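Recording cable-sorting episodes on the two-arm table
Wadholm bench guide, part 4

This part covers recording examples for the cable-sorting task. It assumes the arms have been calibrated and that the Clomus recorder is running on the bench machine.

1. Set out the cables

Use coiled cables in clearly different colours. Place them between the two arms, within reach of both grippers. Change the spacing and the angle of each coil before every episode. A policy trained on a fixed layout will learn the layout.

Check the wrist view before recording. Both fingertips should be in view, with the cables between them.

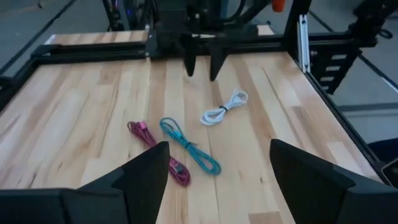
Wrist view, left arm: pink, teal and white cables on the tabletop.

2. Record the episode

Start from the rest pose. Press record, wait for the tone, then move. Keep to one pick at a time and hold the idle arm still with its gripper open. Stop recording once the gripper has let go and moved clear.

Keep fast moves short. Blurred frames are acceptable during transfer but not at the moment of grasping. 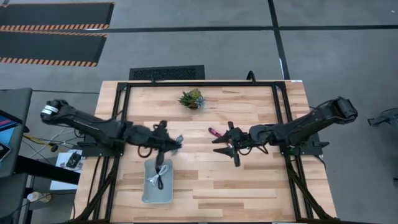 Episodes longer than 70 seconds should be discarded and recorded again. A missed grasp may be kept if the operator corrects it within the same episode; tag it "retry" in Clomus.

3. Add variation

After every 6 episodes, move any objects that are not part of the task, or swap them for others. Leave the camera mounts alone. If one is knocked, repeat the calibration in part 2 and start a new session folder.

4. Check and export

Play back each episode at double speed and confirm that all camera streams have the same frame count. Export in Trastar format. Our first usable policy was trained on 261 episodes.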